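Precious Van der Merwe wrote the first version of the handling rules at Itov in February, on 3 sheets of paper taped beside the test bench in Atalstead. The current version has 30 rules, and she would like it to be shorter.

"Most of it is about people," she says. "Where you stand, who holds the stop button, who is allowed to change the speed."

Soft items come first in every program. Hard ones are added once an operator has signed off 184 runs, a number she settled on with her colleague Themba Zwane.
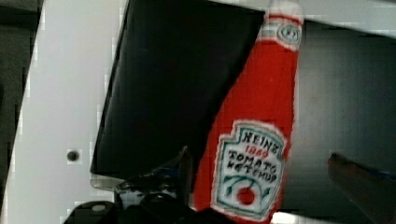 *A soft Heinz ketchup bottle by the gripper at Itov.*

Zwane looks after the logbook. He wants a line written for every stop, including the dull ones. "If someone pressed the button to answer the phone, I still want it in there," he says. "Otherwise you're guessing later."

Both would like other labs to publish their rules. Van der Merwe has asked Mabuza for theirs and is waiting for an answer. Her next job is the section on visitors, who for now must stay behind the yellow line.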